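Burnmont grocer reopens with fresh timber and a full row of veg

The lights were back on at Tamihana Fruit and Veg before seven in the morning, and by the time the doors opened there was already a cheerful little queue stretching past the chemist, prams and shopping trolleys and one very patient kelpie included.

The Burnmont greengrocer had been shut for 3 weeks while the old shelving came out and the new displays went in, and if the chatter on the footpath was anything to go by, plenty of locals had been missing it. Owner Anahera Donnelly, who took over the shop from her uncle, said she'd had a lovely (and slightly alarming) number of messages asking when she would be back.

"People were stopping me at the servo," she said. "I had one bloke ask me where he was supposed to get his silverbeet, and he was quite cross about it!"

The shop now stocks produce from 64 growers, most of them within a morning's drive, and Ms Donnelly hopes to add a few more from the Iluvora side of the range before winter. The first 133 customers through the door went home with a free bag of mandarins, and the last of those went to Elsie Ormsby, who has been buying her vegies on the same corner since she was a girl and was tickled pink.

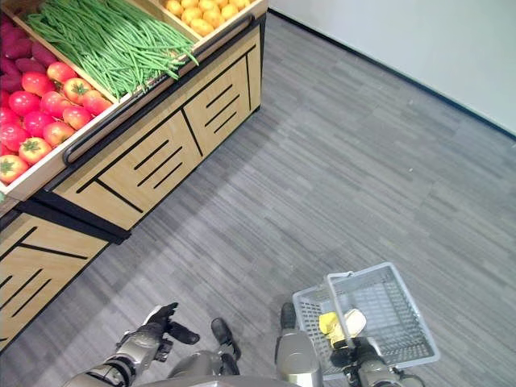

Joiner Hemi Costigan built the new stands in his shed out at Risau, working from sketches Ms Donnelly had done on the back of old invoices. He wanted the grain of the timber to show, so it has been left a light honey colour, with bold black lines across the front panels and a long black rail just under the lip of the bins. It's a handsome backdrop for bright red tomatoes and long green beans, and Mr Costigan admitted he had been in twice already just to look at it with the stock on.

Opening hours are unchanged, and the Tamihana vegie boxes will start up again in June. Orders can be placed at the counter.

COMMENTS

Bronwyn W: So glad you're back, Anahera. The shop looks beautiful and the beans were lovely with our roast last night.

Iolo Hughes: Does anyone know if they still do the soup bags? Couldn't see them but it was pretty packed when I got in.

Bronwyn W: Iolo, ask at the counter, they had them out the back when I was there.

Col from Risau: Good on you Hemi, top job mate. When are you doing my kitchen?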